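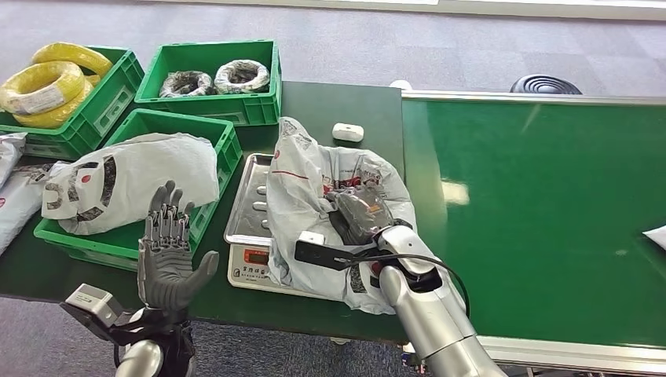 Unit 6: Reading a Vendor Offer
Lecturer: Krum Dimitrov

Our case is the Starkosier packing cell from Givon, offered as a kit or as a monthly service. The two-armed robot has a jointed hand on the left and a gripper on the right, and works at a table with a scale and crates, beside a conveyor.

Points from the offer:
Kit: 50 pages of manuals, two days of training.
Service: 203 hours of support a year – spare parts are extra.
Trial site: Toledo, from January.

For next class, read Severyn Vasylenko's review, pages 158 to 164. Write down which costs the offer leaves out, and say who pays if the gripper has to be replaced.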